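Plosero Conference Interpreting Kit
Hire and purchase, for bar associations, arbitration hearings and legal seminars

The Plosero kit is a portable interpreting system for meetings where the delegates do not share one language. It was prepared with legal events in mind, where one wrong word in a panel on competition law or cross-border contracts can cost the room a lot of time. Many of our customers hold their annual meeting in a hotel or a law school, without fixed booths, and the kit is organised for this situation.

What is in the kit
One Steleck transmitter, with a colour display
40 receivers with single-ear headphones
Two interpreter consoles with gooseneck microphones
One tabletop booth, folding
Charging case for all receivers

Languages
The transmitter carries up to 8 channels. The floor language always takes one of them, so please count it when you plan your programme. For relay interpreting, please tell us at the moment of booking – the consoles must be set differently.

Battery
A receiver works 19 hours from a full charge. For a conference of two days we recommend charging overnight anyway.

Larger events
Extra receivers can be added up to 1,000 on the same transmitter. For plenary halls with a balcony you will need also the Admasu antenna, which is licensed for indoor use only. It is not included in the basic price.

Confidential sessions
Radio signal can pass through walls. For mediation and closed hearings we offer the infrared version, which stays inside the room when doors and curtains are closed. Both versions use the same headphones.

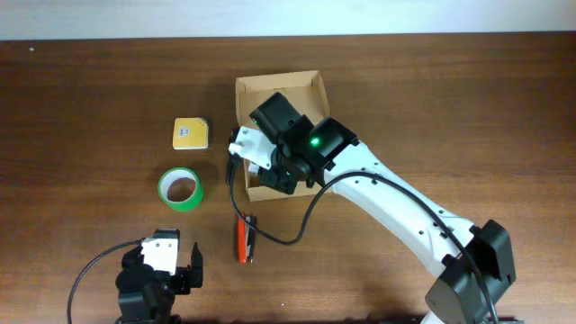 Delivery and return
We send from our warehouse in Basitdale. Orders confirmed before Wednesday noon arrive for the following Monday in metro areas; regional addresses need longer. Please return the receivers in their numbered slots, switched off. Missing headphones are charged at cost, and the cheque or card deposit is released after checking.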